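Why Does Wood Have Stripes?

Look at almost anything made of wood and you will find lines on it. Some are straight. Some wiggle. Some look like an angry owl if you stare at them long enough during a boring phone call your parents are having. These lines are called grain, and they are the tree's diary. Trees do not have very exciting lives, so the diary is mostly about the weather.

How a tree gets fatter

A tree grows taller at its tips, which everybody expects. It also grows wider, and it does this in a sneaky way. Just under the bark there is a thin layer of living cells called the cambium (say it KAM-bee-um). All through the growing season the cambium makes new wood on its inner side, so the tree is always putting on another sweater under its coat.

In spring there is usually plenty of water, and the new wood grows fast. Its cells are big, with thin walls, and in many trees this part looks pale. Later in summer things slow down. The cells come out smaller and tougher, and the wood looks darker. By October, in places with cold winters, most trees have stopped work for the year and will not be taking questions.

One pale band plus one dark band makes one ring. Count the rings on a stump and you have a good idea of how old the tree was. The big stump in the park at Nisten has 171 of them. The sign next to it says "over 170," so whoever made the sign was being careful, or got tired near the end.

From rings to stripes

So if a tree is full of circles, why is a table full of stripes?

Blame the saw. Cut straight across a trunk and you get circles. Cut along it, from top to bottom, and you slice through all those rings the long way. Now they show up as lines. Pretend the tree is a rolled-up pancake with jam inside. The end of the roll shows a swirl, and a cut down its length shows layers. (If you test this with a real pancake, you are allowed to eat the evidence.)

Where the saw goes makes a difference too. A cut through the middle of the trunk gives neat, straight lines. A cut nearer the outside gives tall pointy arches, like a row of church windows. Wood workers have a name for those arches. They call them cathedrals, and for once a grown-up word is easy to remember.

Some wood shows its grain loudly and some hardly whispers. 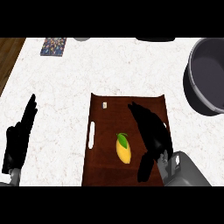

What about marble?

Marble has lines as well, but please do not try to count its birthdays. Marble is a rock. It began as limestone that was squeezed and heated deep underground, and its veins come from bits of clay, sand and other minerals that got mixed in. A tree writes in its diary every year. Marble just got squashed and is still showing the marks.

Try it yourself

Find 4 wooden things at home. Put thin paper over each one and rub gently with the side of a crayon. On rough wood the grain will appear like a secret message. On shiny, varnished wood you may get nothing at all except a very nice patch of crayon color.

Ask before you start, and keep the crayon on the paper. Wooden tables remember everything.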